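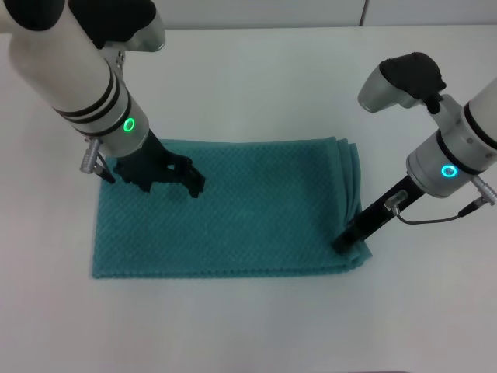 A folded teal towel on a white tabletop.

Home | News | Community | Contact

Towel drive opens in Mesby
5 December 2023 | Estevis News Desk

The Mesby winter shelter is asking for 1000 bath towels before it opens on Dewan Street. It had 809 by Monday night. Used towels are fine if they are clean and have no holes.

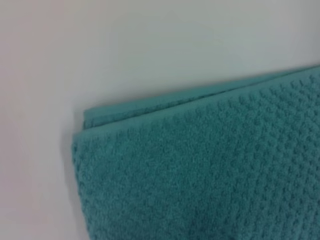

Where to drop off

Bring towels to the Drostel library, Room 106, until 6 p.m. on weekdays. Bags should weigh no more than 25 pounds.

Contact the news desk | © Estevis News | Back to top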